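Drunavthorpe textile bank to stay open until spring after rent row

Drunavthorpe's free textile bank will keep its doors open until at least the end of March, after its landlord agreed to drop a planned rent rise that users said would have finished it off.

The bank, in the old seed warehouse behind Findbridge Road, takes in unwanted curtains, bedding, clothing and dressmaking remnants and hands them on to anyone who asks. No referral needed, no forms. It had been told in November to find an extra £400 a month or leave by the end of January.

Babaei, the property company that bought the building last year, confirmed this morning that the current rent will stand for now. Talks on a longer lease start next month.

"I cried in the car park, I'm not ashamed of it," said Margit Dudás, who started the bank from her garage and still opens up most mornings. "We had boxes packed. We'd started telling people not to bring anything in."

A petition against the rise had reached 87 pages by the time it was handed over at the Babaei office. Several local schools signed, as did the bowls club and both GP surgeries.

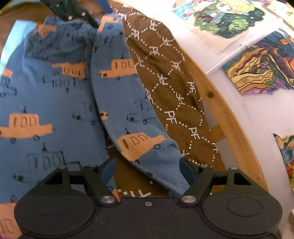

A fold of cloth held between two finger pads.

The bank handles bedding for the most part. Duvet covers go first, then single sheets, then anything heavy enough to make a curtain. Wool blankets hardly touch the shelf in winter. What nobody wants, according to the sorting rota, is net curtain, and there is a whole cage of it by the back door awaiting a home.

Tímea Bárány has used the place since moving to the town with two small children and, in her words, "a kettle and a mattress". She got bedding for all three of them on the first visit and later picked up enough lined fabric to do the front windows.

"You're not made to feel like you're begging," she said. "You go in, you have a rummage, someone asks if you want a bag. I've taken things back as well, when the kids grew out of them. Thats how it works."

She now does the late shift, 4pm to 6pm, and says the queue in the weeks before Christmas went out past the bins.

Not everyone has been happy with the bank as a neighbour. Bence Csizmadia, whose joinery workshop shares the yard, said donations were regularly dumped at the gate overnight and ended up soaked, or blown across to his side. He has asked for proper opening hours on a sign, and a locked drop-off bin.

"I signed the petition, before anyone has a go at me," he said. "They do good work. But I've had a wet eiderdown round my van axle and I don't want another one."

Dudás accepts the point. A bin has been priced up, second hand, and the bank hopes to have it in place within a few weeks. In the meantime people are asked to bring bags only when the shutters are up – 10am to 6pm, closed for lunch from 1pm to 1.30pm – and never to leave anything outside.

The council has not put money in so far. Councillor Gizella Gulyás, who has the Findbridge ward, said she had asked officers to look at whether the bank could get the same business rates relief as the food pantry on the other side of town. An answer is expected before the budget meeting.

"It keeps stuff out of the tip and it keeps people warm. I don't know what more you'd want from a unit in that yard," she said. "It stood empty for years before they went in." 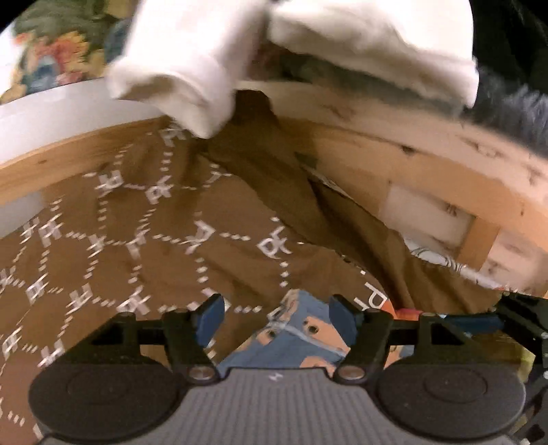 Patterned cottons are what the sewing group are after at the moment. The group, called Rorora, meets upstairs in the same building and turns odd lengths into cushion covers, aprons and draught excluders, which are sold at the indoor market to cover the electric. Last year's stall made enough for the bills from October through to the new year, with a bit over for tea and needles.

Erzsébet Mészáros teaches the beginners. She learned on her grandmother's treadle machine and has strong views on pinning. Twenty-nine people have been through her course so far, some of whom had never threaded a needle, and a handful now take in hems and zips for money.

"Old curtains are the best thing to learn on," she said. "If you ruin it, who cares, there's another one downstairs. People come in frightened of the machine and by the third week they are telling me what I'm doing wrong."

The group had looked at moving to the library if the warehouse shut, but the library could only offer a morning slot and has nowhere to leave the machines. They weigh a ton. Carrying them up and down each week was, Mészáros said, "out of the question with my knees".

A spokesperson for Babaei said the company had "listened to the strength of feeling locally" and wanted to reach an agreement that worked for both sides. Asked whether the rise could come back in April, the spokesperson said it was too early to say. Repairs to the warehouse roof, first promised in the summer, are now due to start in febuary, weather permitting.

The leak over the back stairs is the main worry for the bank. Anything stored under it has to be moved whenever rain is forecast, and two pallets of donated towels had to be thrown out before Christmas after a gutter gave way in the night.

Dudás wants a three-year lease with a break clause and a cap on any increase. She said she would not sign anything that left them facing the same letter again next winter. A solicitor from the town has offered to read through the paperwork for free.

There will be an open afternoon later this month for anyone who wants to see the place or help with sorting. Hot drinks, cakes, a mending table for small jobs. Bring your own buttons if you are fussy about matching. Parking in the yard is limited to 30 minutes and the gate must be kept clear for the joinery.

Most wanted at present: single duvet covers, wool blankets, lined curtains, cot sheets, plain or patterned cotton over a metre long. Not wanted: pillows, carpets, foam, and no more net curtain please.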